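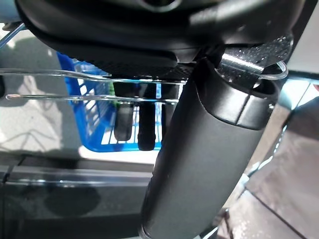

Zokidetti long finger set: a club's-eye review

Posted 5 June 2020

I help run the robotics club in Aresville, and we've had the long finger set on our arm for most of a school year now, so I thought it was time I wrote it up properly. There are plenty of glossy product pages for this sort of thing and hardly any reviews from people who let teenagers loose with it every week. So if you're a club or a D&T department wondering whether to spend the money, pull up a chair!

What we bought and what it cost

We paid £147 for the set, and then another £29 for spare sleeves a bit later on (more on those below). That's a lot for a club our size. We'd been using the cheaper Darkel ones before that, which were a third of the size and made of a hard shiny plastic that could barely hold a whiteboard pen. I'd got very good at diving for falling objects.

The fingers are long dark grey cylinders with a matte, slightly rubbery feel, and each one slots into a glossy black collar with a short silvery metal bit above it that goes up into the gripper. They look smart. They look a lot more expensive than the rest of our kit, to be fair, which is mostly held together with cable ties and goodwill.

Getting them on

Fitting took us one session, biscuits included. The collars push up and twist, and there's a definite click when they're home. Our younger members managed it without me, although one finger went on slightly skewed and we spent ages blaming the software before somebody thought to look at it from the side. Do look at it from the side.

The instructions are a single folded sheet with tiny drawings and almost no words. Step 5 shows a tool that isn't in the box. We used an ordinary hex key from the drawer and it was fine, but I'd have liked to be told the size.

How we use them

Our big project this year was for the Devadiga Challenge, the household round, where your arm has to tidy everyday things away without knocking the lot over. It's a lovely brief because everybody already has opinions about tidying. It's also horrible, because household things are all the wrong shape. Baskets flex when you squeeze them, clear plastic is a nightmare for the camera, and anything hanging up will swing if you so much as breathe near it. We had long arguments over whether to go in from above or from the side, and the from-above camp won, mainly by being louder.

The length is what you're paying for. With the old Darkel fingers the body of the gripper would bump into things well before the tips got anywhere useful, and now we can reach down past the rim of a basket with room to spare. The kids noticed it straight away. I think I heard cheering, and I know I heard someone say it looked like a giant insect, so there you go.

Grip

Really good on handles and anything roughly round. The grey surface has just enough give that you can be a bit sloppy with your closing force and get away with it, and sloppy is where we live. Plastic baskets with an open lattice side are easy too once you've persuaded everyone to go for the rim and leave the holes alone (we got a fingertip wedged in a hole three times before that lesson stuck).

Thin, flat things, forget it. The fingers are cylinders, so you've got a very narrow line of contact and a sheet of card just pivots about like a weathervane. If your task is mostly paper or cutlery I'd look elsewhere, or be ready to make your own pads.

The camera business

If you run a small camera up at the wrist as we do, be warned that a long finger takes up a great deal of the picture. Ours comes diagonally right down the view and things hide behind it all the time. Our vision team (they've asked to be called that) tried moving the camera, then tried teaching the program to ignore the finger, and ended up making the arm shuffle sideways for a second peek before it commits to anything. It's slow but it looks very thoughtful, and visitors love it.

I don't blame Zokidetti for this, any long finger would do the same. A line about it on the product page would be kind, though. The dark matte colour does help a bit, as it's the same in every shot. Shiny surfaces elsewhere were a far bigger headache for us. We practise over a polished floor next to a glossy black table, and the reflections have had us chasing objects that weren't there.

Wear and tear

The rubbery surface picks up every bit of fluff in the building and wants a wipe with a damp cloth after each session. By the end of last September the tips had gone a little polished where they'd rubbed, and that's when we ordered the spare sleeves. They peel off with a bit of swearing (mine, under my breath) and the new ones roll on easily if you dust the inside with talc. The collars still look new.

One thing I'd mention is that the fit gets looser if you take the fingers on and off a lot. We used to remove them for storage and now we just leave them on and put a sock over each. Much better.

Would I buy them again?

Yes, I would, and I've already pestered the school for a second set so two groups can practise at once. If you only meet a few times a term and your arm mostly stacks cubes, save your £147 and stay with something short. For a club doing the household round, or anything where you have to reach down into a container, get these and budget for sleeves from the start.

Four stars from me. The missing one is for step 5, and if anyone from Zokidetti is reading, please just print the hex key size on the sheet.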